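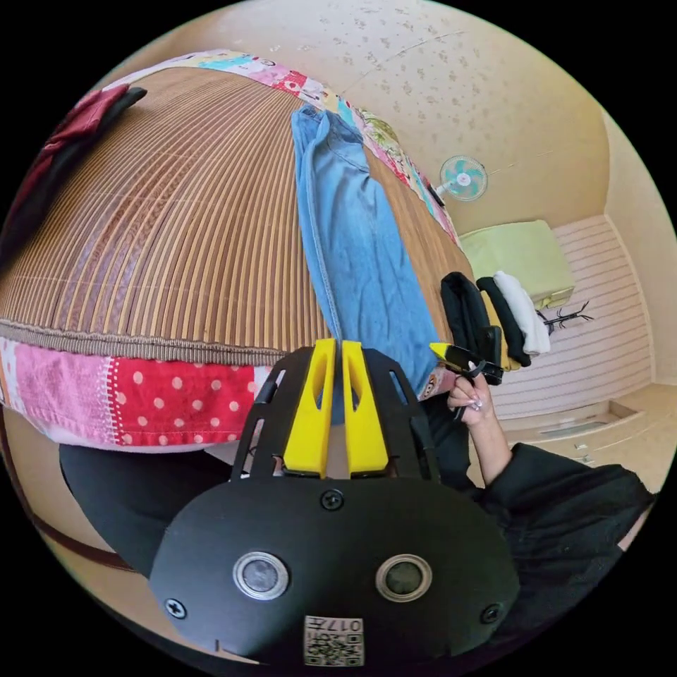

Grippers at the bedside, jeans on the mat and the folded pile to the right.

Good habits for folding laundry with hand-held grippers

I love this job. Put a pair of grippers in somebody's hands, point them at a basket of clean washing and within minutes they're thinking about trouser legs in a way they never have before! If you're folding at home for a robot training project, the household rules below should help you get cleaner takes and keep your folded piles standing. They began as our own sheet for the Girkerow project and have been scribbled on plenty since.

Set up the bed first

A bed makes a terrific folding table if you give it a firm top. A woven mat over the quilt works beautifully, because the fingertips slide along it and don't dig into the padding. Pull it flat and smooth the quilt underneath. Lumps under the mat turn up later as creases in the jeans, and you'll spend half the take chasing them.

Pick one side for finished clothes and stick with it all session. Ours is always the far side from the door. Dark and light can share a pile, but keep each edge visible so that the next piece has an obvious place to go.

Turn the wall fan off before you record. A T-shirt sleeve lifting by itself is charming to watch and a nuisance to label.

Handle the fabric the way a robot could

The main rule on our sheet: if the fingers didn't do it, it doesn't count. No elbow on the waistband, no quick pat with the back of the hand, no tugging a hem with your spare thumb. It feels fussy for the first few garments and then it becomes the fun part (I've caught myself cheering for a good sock).

Take denim by the seam or the waistband, where there's something to bite on. Close the fingers fully before lifting, lift, pause for a breath, then move. The pause matters a great deal. People fold far faster than they think, and a rushed grab is hard for anyone to learn from.

If a garment slips, leave the slip in the take and pick it up again with the grippers. Recoveries are gold! Our write-up template, which we call Govance, has a column just for them, and it's my favourite column to read.

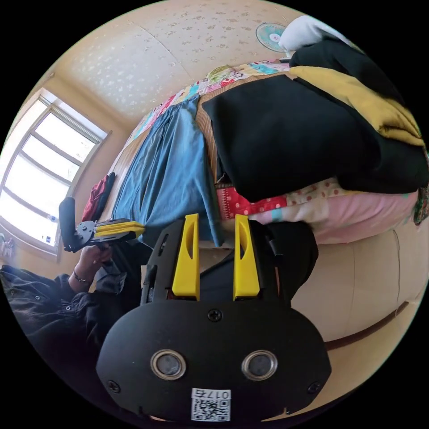
Do both grippers have to be moving all the time?
Let one rest whenever it has nothing to do. Hold it still and slightly open, close to the work but clear of the fabric, and bring it in when the fold needs a second hand. Waving it about only adds motion that means nothing.

Look after the lenses and the label

Lint is the great enemy. Wipe the lenses with a dry microfibre cloth before the first garment and again whenever you change to towels or anything fluffy. Leave the printed label on the housing uncovered and don't pick at its corners. Teodor Chiriac keeps a cloth pinned inside the laundry cupboard door, and I've shamelessly copied him.

Check the finger pads while you're there. Pinch a bit of scrap cotton and pull gently. If it slides out, clean the pads with a damp cloth and let them dry before you carry on.

Keep the home private

Cameras see more of a bedroom than you expect, so walk through before starting. Mail, prescriptions, family photos and school notices go in a drawer. Everyone in the house should know when a session is on, and anyone who says stop gets a stop, straight away, no discussion. Delete a take if someone wanders in who hasn't agreed to be recorded. That applies to kids doubly.

Clothes are personal too. Fold only what the owner has handed over, and skip anything they'd rather not have on file.

Rest your hands

We stop after six garments, put the grippers down and shake out our wrists. Heavy jeans count the same as light shirts, but put them early in the session while your grip is fresh. Our house limit is three rounds in a sitting. The Marinho household once tried to push on through a whole winter's jumpers, and the last takes were so droopy they all had to be redone in December.
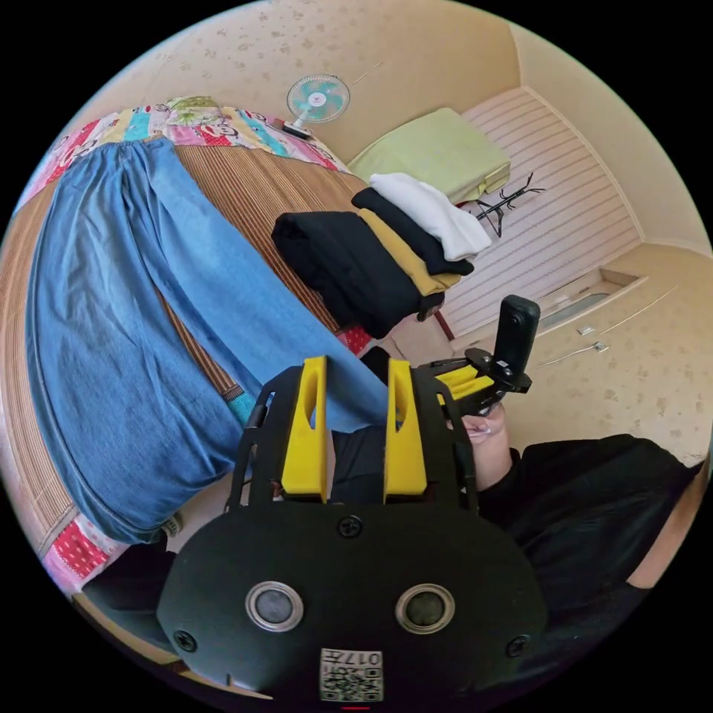
Blažena Šimek wrote in to say that she'd add one more rule, which is to finish every garment the same way: set it on the pile, open the fingers, back away and hold still before touching the next one. She said her takes were much easier to split up once she started doing it, and that she now does the little pause with her bare hands when she puts the ordinary washing away.

I've added it to the sheet, right under the one about slips. The Fernari group hit 2000 folds this way and are still keen, so if you're starting out with a bed, a mat and a basket, go for it! Start with tea towels, save the fitted sheet for a day when you're feeling brave, and write the garment type on each take before you forget.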